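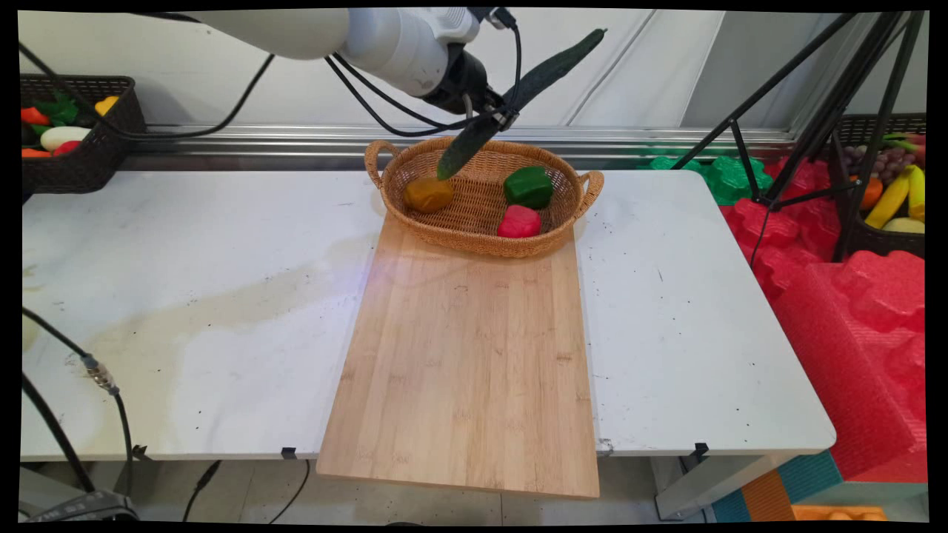
Yareli Maldonado replied that the gripper is closing on position alone, and that a long item held at a slant will turn in the fingers unless the current limit is set as well. She asked for the servo log and the firmware build.

Ticket 812, Vurkthorpe shared workshop
Opened: July 6, 2020
Status: open
Unit: arm with Jirkurora controller board, two-finger setting

Fault: cucumber rotates in the grip on the way to the basket. Peppers are not affected. Fault shows on 4 runs out of 10.

Log attached. Firmware is the November build. Current limit was at the factory value, position target 125 counts.

Tried so far:
Cleaned the finger pads with isopropyl. No change.
Lowered wrist speed by a third. Rotation is smaller but still there.
Moved the grasp point towards the middle of the cucumber. Down to 3 runs in 10.
Swapped the power supply for the Salehi unit off the bench drill. No change, swapped back.

Reply, Maldonado: the log shows the current dropping to idle as soon as the target is reached. Set hold current to 40 per cent and add a half-second wait after closing. Leave the wrist speed where it is for now. Do not alter both values in the same run.

Hold current set. Wait not yet added. The config tool (Bisitz) rejects the new value on first save and takes it on the second. Raised as a separate ticket.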